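Section 4: Setting up your patrol area and first report

By now you should have Vindex installed and your watch group's code handy. I wrote this part after setting up the app for the Serra neighborhood watch, and I've put the steps in the order I wish I'd done them myself!

Drawing your area

1. Open the Map tab and tap New Area. Give it a name your neighbors would use, like Serra North.

2. Tap each corner of the area, then tap your first corner again to close the shape. You get up to 60 corners, so you can follow a winding creek if you have to.

3. Tap Save. The outline turns solid once it's stored.
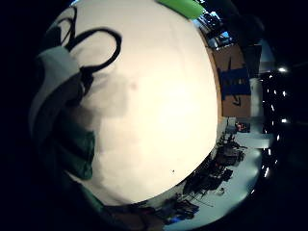
Vindex drops a home pin in the middle of whatever you draw, and that pin is what the duty officer sees first. Check that it's landed on a street, and drag it over if it hasn't. It doesn't shrink or grow with the map, and when you zoom all the way out it gets really easy to lose – picture the tiny dark mark on that big white curve and you've got the idea. Tap the compass and the map jumps back to it.

Note: Areas can overlap. Ours shares two blocks with the Metico group, and reports from those blocks go to both lists.

Filing a practice report

4. Switch on Practice Mode in Settings. A yellow bar shows across the top. Please look for it before you go on!

5. Tap Report and pick a type. If you're torn between Suspicious Vehicle and Abandoned Vehicle, go with Abandoned when nobody's in it. You can change the type for 25 minutes after sending.

6. Write what you saw and heard, with the time. Plate numbers go in their own box (I kept typing them into the notes, where the search can't find them).
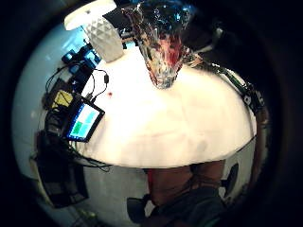
7. Tap Send. Your practice report shows up in the list with a P beside it, and it stays on your own phone.

Caution: Turn Practice Mode off when you're done. And Vindex is never a stand-in for an emergency call. If a crime is going on right now, call first and file later.

Sharing with your precinct

8. Go to Settings, then Contacts, and enter your precinct's four-digit routing number. Ours is 1708. Yours will be on the welcome letter from your liaison office.

9. Wait for the green check. Mine took most of an afternoon, so don't keep re-entering the number. 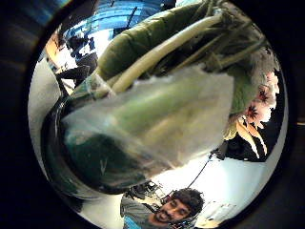

Once the check is there, live reports go out as soon as you tap Send. They stay open for 28 days and then move to the Archive, where you can still read them and add notes but can't change the type. If you use the Kistik add-on for printed summaries, run it before that happens – it only picks up open reports.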